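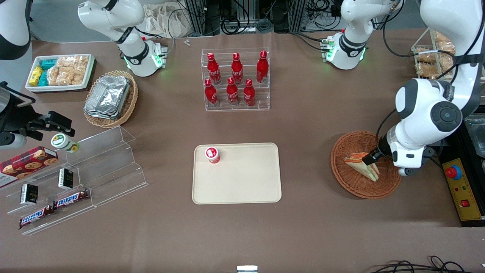 The meal deal has been dressed up again

Reshma Nel
Wednesday, July 29, 2026

I have eaten more packed lunches at other people's meetings than I care to admit, and I have come to distrust the ones that arrive with furniture. You know the sort of thing. Brown paper over the table, sandwiches in a basket, drinks lined up on little clear steps as if they were about to sing. It is the same lunch you could have bought at the station, and it has been given a set.

I don't object to the sandwich. A sandwich in plastic film is a decent piece of work: it keeps, it travels, and you can see the filling before you commit to it. What I object to is the wicker. A basket tells you somebody baked this morning. Put a sealed triangle in one and the basket is making a promise the wrapper has already broken. It is also a poor shape for the job. Triangles don't sit in a round basket, they lean and slide, and the one you want ends up under three you don't.

Our office used a caterer called Tovela until May. They charged by the head and then charged again for what they called the table. I asked for the invoices, partly out of spite. Over the year we had spent 3,794 pounds on lunches, and 146 of that was for "presentation". I'm told this is modest. Briser, who quoted for the contract afterwards, wanted 173 for the same thing and couldn't tell me what was in it, beyond some stands and a person to put them out.

The stands are the part people defend. Kushnir, the firm we ended up with, sent a very patient man to explain that tiered acrylic makes everything easy to reach. I went along with this for a while. It is true of the front row. The back row is higher, so you see it better, but you still have to get your arm over the front row to take anything, and bottles with slim necks do not forgive a sleeve. A shop has a reason for steps, since a shop wants you to look at the thing and want it. At half past twelve on a working day, with 36 people waiting, I already want it. A crate on the floor would do me, provided it was cold.

Trays I will allow. A plain beige tray with a bit of a rim is about the most honest object on any buffet table. It has edges, so things stay on it, and it can be carried away by one person when the whole business is over. My only complaint is that hosts put one in the middle and then can't bear to fill it. A single small cup on a tray big enough for a family looks like something left behind, and guests won't touch it. They think it belongs to someone.

The brown paper puzzles me most. It is meant to look relaxed, I think, a bit like a market or a butcher's. It does catch crumbs. It also soaks up whatever is spilt on it, tears when you drag a chair past and goes in the bin the same afternoon. We own a wipeable cloth, an Undness one with a dull grey check, and it has outlived two managers. When I suggested using it I was told it would look like a canteen.

Well, yes. I liked the canteen. You queued, you took a sandwich off a shelf, you took a drink, you sat down. The food was no better than this and I wouldn't claim it was, but it didn't ask to be admired first. If the money for the stands went on a second filling - egg, say, or a cheese that tasted of cheese - I would eat it off the windowsill and write a much shorter column.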